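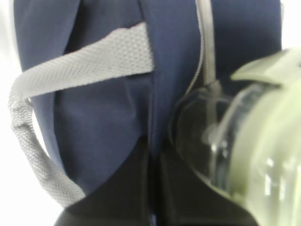 *Navy panels, grey webbing, and a darker section at the bottom.*

# The bag by the door

Kirsten Girard has been mending bags in Gundotville for long enough to know what people do to them. They overfill them, hang them by one strap and leave a banana in the bottom until July.

Her workshop is one room above a shoe shop on Kowalchuk Street. She took in 300 backpacks last year, most of them school or commuter bags, and most came in with the same complaint: a strap pulling away at the seam.

"The webbing hardly ever goes," she says. "It's the stitching. Look where the strap meets the panel and give it a tug. If you see thread, bring it in that week."

Zips are the next most common job. A cord on the puller helps, she says, as people stop yanking the slider sideways. She runs a plain candle along a stiff track and works it up and down a few times.

Calum Lennox, a postman who walks the Zulton side of town, has had the same bag repaired twice. He empties it every Friday -- receipts, pens, grit -- and turns it upside down over the bath. He wipes the base with a damp cloth and hangs it open overnight. He used to put it in the machine until the lining started to peel.

Girard would like more customers to do the same. She also asks them to clear the pockets before they hand a bag over. The jar on her counter holds what they forgot, mostly hair grips and foreign coins, and it can be collected from any time before five.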